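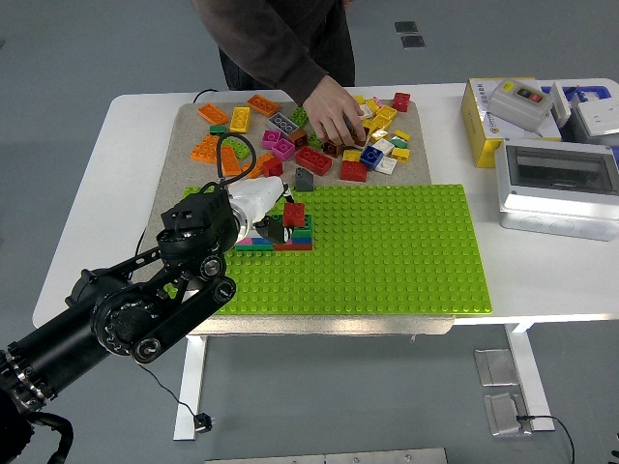 Mesa de construcción con el brazo, la base verde y las piezas sueltas sobre el fieltro.

Consejos de taller: puesta a punto de un brazo de mesa para montar bloques

Notas de mantenimiento para la célula Prallenlow. Valen para cualquier brazo pequeño con pinza de dos dedos que trabaje sobre una mesa doméstica o de taller. Revisión del 10 de febrero.

Superficie de trabajo

Extender el fieltro antes de colocar la base. Sobre el tablero desnudo las piezas resbalan cuando la pinza las roza y el punto de agarre se pierde. El fieltro jaspeado disimula la pelusa; pasar el rodillo adhesivo al terminar la jornada. No lavar en caliente: encoge y levanta los bordes.

La placa base puede sobresalir del fieltro por un lado, pero la zona donde se construye tiene que apoyar entera sobre él. Si una esquina queda en el aire, el tablero y el fieltro dan alturas distintas y el último ladrillo no encaja. Fijar la placa con cinta de doble cara fina en las cuatro esquinas. La cinta de espuma cede al presionar y no sirve.

Piezas sueltas

Repartirlas en una sola capa, del lado opuesto a la construcción. Los montones altos provocan agarres dobles. Las piezas inclinadas, tipo tejado, se apartan a mano: los dedos planos no las sujetan bien. Conviene dejar los tacos hacia arriba en las de 2x4, al menos durante las primeras pruebas.

Retirar las piezas con marcas de dientes o esquinas redondeadas. Una pieza gastada encaja floja y el fallo se atribuye después a la calibración. En el lote Corcombe que usamos hubo que descartar 102 antes de empezar.

Nadie mete la mano en el montón con el brazo en marcha. Se para, se recoloca y se rearma. La caja de pulsadores se deja siempre en el mismo sitio, a la altura de la mano y sin nada encima.

Cables

El cable de la muñeca necesita un bucle amplio. Si va tenso, tira de la pinza al girar y desplaza el cero; si va demasiado suelto, barre las piezas del fieltro. Para ajustarlo, llevar el brazo a mano hasta su extensión máxima, marcar el punto en que el cable empieza a tensar y añadir tres dedos de holgura. Sujetar con velcro. Las bridas de plástico acaban cortando la funda.

Los cables que bajan al suelo se llevan pegados a la pata de la mesa. Una clavija suelta en el suelo se pisa tarde o temprano: recogerla o fijarla a la pata con un clip.

Articulaciones

Repasar los tornillos de las carcasas cada 100 horas de marcha. Apretar en cruz, sin forzar. Un tornillo flojo en el hombro apenas se nota allí, pero en la punta equivale a media fila de tacos.

Las pletinas de unión se limpian con un paño seco. Nada de aceite multiusos: atrapa polvo y acaba goteando sobre el fieltro. Si hay chirrido, una gota de grasa de silicona en el eje y diez ciclos en vacío.

Dedos de la pinza

Limpiar con alcohol isopropílico y un bastoncillo. Comprobar el paralelismo cerrándolos sobre una pieza de 2x2: si entra un papel por un lado y por el otro no, hay que aflojar, alinear y volver a apretar. Los dedos Zoston se gastan por la punta y nosotros los cambiamos después de unas 205 sesiones. Se cambian siempre los dos.

Altura de colocación

Calibrar con una sola pieza sobre la placa vacía. Bajar hasta tocar el taco, anotar el valor y repetir en las cuatro esquinas. En la última calibración la lectura de referencia fue 1,013; las otras tres deben coincidir hasta la segunda cifra decimal. Si no coinciden, revisar la cinta de las esquinas antes de tocar el programa.

Al apilar, presionar en vertical y soltar despacio. Abrir la pinza de golpe arrastra la pieza hacia un lado.

Corrección a la versión de abril: Carmela Garrido avisa de que el adaptador Macaraeg lleva rosca fina. No montar en él los tornillos de la carcasa.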